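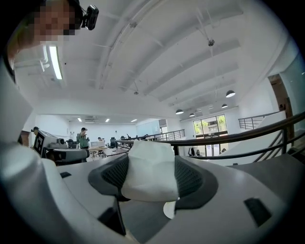

Dans notre petite entreprise, nous avons reçu un prix local du développement économique, et je vous assure que préparer le dossier m'a appris plus de choses sur le rangement que sur la croissance ! Voici donc mes astuces d'atelier et de bureau pour celles et ceux qui voudraient se lancer, car les candidatures pour la prochaine édition ferment en décembre.

## Rassembler les papiers

Prenez une grande boîte à couvercle et glissez-y tout ce qui raconte l'année : devis signés, coupures de presse, lettres de clients. Chez Avitz, nous avions 41 pièces, dispersées dans 4 armoires (et une dans la camionnette, allez savoir pourquoi). Triez par mois, puis par thème, et gardez les agrafes pour la toute fin.
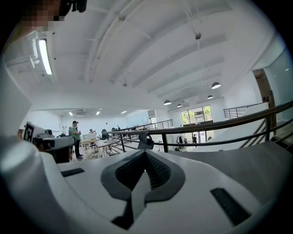 **Faut-il joindre les originaux au dossier ?**

Gardez-les chez vous et envoyez de bonnes copies, en notant au crayon, au dos de chaque original, le numéro de la pièce.

## Soigner la présentation

- Un papier un peu épais, à 27 lignes par page, se lit très bien.
- Pour ôter une trace de colle sur une chemise plastifiée, une goutte d'huile de cuisine sur un chiffon, puis un peu d'eau savonneuse.
- Les intercalaires Ekex se réutilisent si l'on écrit au feutre effaçable sur les onglets.

Faites relire le tout par quelqu'un qui ne connaît pas votre métier. Nos voisins de De Bruijn ont eu cette gentillesse, et ils nous ont rendu le dossier couvert de points d'interrogation, ce qui nous a fait le plus grand bien.

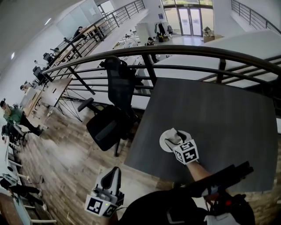 Comptez ensuite une bonne semaine pour les corrections, sans toucher aux chiffres déjà validés par votre comptable. Et le trophée, me direz-vous ? Le nôtre est en laiton verni : un chiffon doux à peine humide suffit, jamais de vinaigre, qui finit par attaquer le vernis. Pour le diplôme encadré, choisissez un mur à l'abri du soleil et deux crochets espacés de 8 centimètres, le cadre restera bien droit. Le nôtre est accroché à l'entrée, à côté du calendrier Fandov.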